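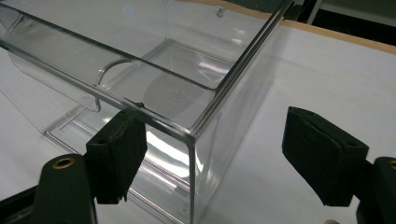
Crisper drawer cracked at the front corner after washing. Repair or replace?

Posted in Appliances > Refrigerators, 2024-05-24

Refrigerator is a Feker bottom-freezer model, bought used. It has two clear crisper drawers side by side. I took the left one out to clean it, washed it in the sink with hot water, and noticed a crack when I put it back. The crack starts at the bottom front corner and runs along the floor of the drawer. It doesn't leak much, but it opens up when there is weight in the drawer, and it catches on the support rail when I slide it in.

What I have tried: clear packing tape on the underside (came off within a day), and a tube of general household glue (went white and didn't hold).

The parts counter at Allstead wants more for the drawer than I would like to pay for a piece of plastic, and they can't give me a delivery date. I have three things to ask. Is there an adhesive that holds on this type of plastic at refrigerator temperature? Is it safe with food? And did the hot water cause it, or was it going to crack anyway?

The drawer has no recycling mark that I can find.

coldshelf_mn

Posted by tolerance_stack

Taking the last part first. Most clear crisper drawers are polystyrene or SAN. Both are stiff, clear and brittle, and both are molded with some stress left in them, mainly at the corners. A drawer that has been sitting just above freezing and then goes under hot tap water expands unevenly, and the corner is where that shows. The hot water probably finished it. There may have been a small crack there already from being set down hard. For next time, let the drawer stand on the counter until it reaches room temperature, then wash it in lukewarm water with dish soap. Keep it out of the dishwasher unless the manual says otherwise.

On adhesives: household glue sits on the surface of these plastics and lets go when the panel flexes. What works is a solvent cement that softens both faces so they fuse. Make sure the label lists styrene or SAN. A cement made for PVC pipe is not the same thing. Test a drop on the underside of the rear edge first. If the plastic goes slightly tacky, it is the right family. If nothing happens, you may have polycarbonate or something else, and you need a different product.

Procedure:

Wash the drawer, rinse it, and let it dry overnight. Any grease in the crack will stop the joint from forming.

Drill a hole 2 mm in diameter at the very end of the crack, on the floor of the drawer. This stops it from running further. Use a sharp bit at low speed with a scrap of wood underneath, and don't push.

Close the crack by hand and hold it flush with tape on the inside. Clamps put too much load on a corner.

Run a thin line of cement along the outside and let it draw in. Hold for 15 minutes without moving it.

Cut a strip of the same plastic (the lid of a clear storage box often works, if it passes the tacky test) and bond it across the crack on the underside. Check that it clears the rail before you glue it. On many models there is very little room.

Leave it for at least 12 hours in a ventilated room before it goes back in. Longer is better. If you can still smell solvent, it isn't ready.

As for food contact, hobby solvent cements generally carry no food rating. Keep all of it on the outside, line the floor of the drawer with a washable mat, and don't put unwrapped produce directly over the repair. Fill the drill hole from below.

Don't expect the joint to be as strong as the original. Mine has lasted since February with onions and carrots in it, but I keep the heavy items on the shelf.

Posted by Bramblehatch

Just replace it. Look on the inside wall of the fresh food section for the model tag and search for the full number including the last letters, they matter. Used ones come up all the time from scrapped units. I got a Pristex drawer that way and it was fine.

Posted by gasket_and_hinge

Agree with the long reply on method, with two additions.

First, check the rail and the glass shelf above it before putting any drawer back, repaired or new. If the support has dropped on one side, the drawer is carried on one corner and the new one will crack in the same place. Put a level across both supports. On my Fakhoury the rear clip had worked loose and the drawer sat low at the back left.

Second, on buying used. Measure the overall width at the rim, the width at the floor, and the depth front to back, and get the same three from the seller. Left and right drawers can look identical and have the stop tab on opposite sides. Ask for a photo of the underside too, as fine cracks don't show well from above in clear plastic.

If the crack is longer than half the depth of the drawer I wouldn't bother with cement.

coldshelf_mn replied:

Drop test on the rear edge went tacky, so styrene or close to it. The crack is shorter than half the depth. The left rail was low at the front, and the screw took most of a turn. I have drilled the end and ordered the cement. Found a used drawer as well, but the seller has it listed at 500 mm wide and mine is narrower than that, so it is from some other model.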